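サポート問い合わせ #219 グリッパーの把持力が途中で落ちる件
製品:Rirnton 2指グリッパーキット(評価用貸出)
受付:2025年9月2日
状態:対応中

こんにちは、PurunbridgeのTegwen Reesです。6月からお借りしているキット、デスクトップPCの分解作業でかなり使い込んでいます! 基本はとても気に入っているんですが、ちょっと困ったことが出てきたので相談させてください。

症状はこんな感じです。メモリを外す工程で、つかむところまではすんなり行くのに、引き抜きの途中で把持力の表示がすとんと落ちて「対象物なし」になります。毎回ではなくて、続けて動かしていると出やすい印象です(朝イチはまず出ません)。連続運転が400サイクルくらいを超えたあたりから怪しくなってきます。

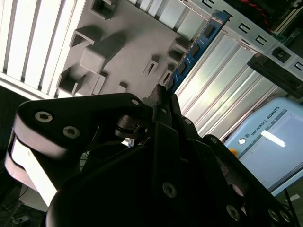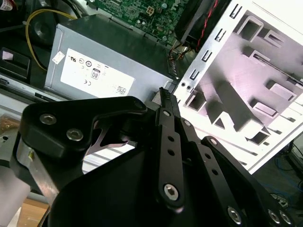 こちらで試したことを書いておきますね。まず設定ソフトMoyaを入れ直して、把持力のプリセットを2から3に上げました。少しましになった気はするんですが、完全には消えません。次に指先を掃除、これは変化なし。それからリンクのネジの増し締めです。1枚目のように青いメモリの下の端をつまむ姿勢だと、指先のごく狭いところに力が集まりそうで、ガタがあれば効いてくるかなと思ったんです。でも緩んでいるネジは見つかりませんでした。ケーブルもコネクタを抜き差ししてみましたが、同じです。

追記:同僚のMared Dafisが別の筐体で試したところ、電源ユニットのそばの工程では一度も再現しなかったそうです。薄い基板をつかむときだけの問題なのかも? 閾値の設定が薄物向けになっていない可能性はありますか。

サポートからの返信:
詳しいご報告ありがとうございます! 薄い対象物ですと、検出の閾値が初期値のままでは厳しめに働くことがあります。Moyaの「詳細」から「薄物モード」をオンにして、同じ工程をもう一度お試しください。あわせて、エラー直後のログを保存して、このチケットに添付していただけますか。

Tegwenより:
薄物モード、見落としてました! 今オンにして回し始めたところです。ログはエラーが出たらすぐ送ります。あと別件なんですが、交換用の指先パッドはClallowの窓口で注文すればいいんでしょうか? 評価期間中でも買えるなら、1セット予備が欲しいです。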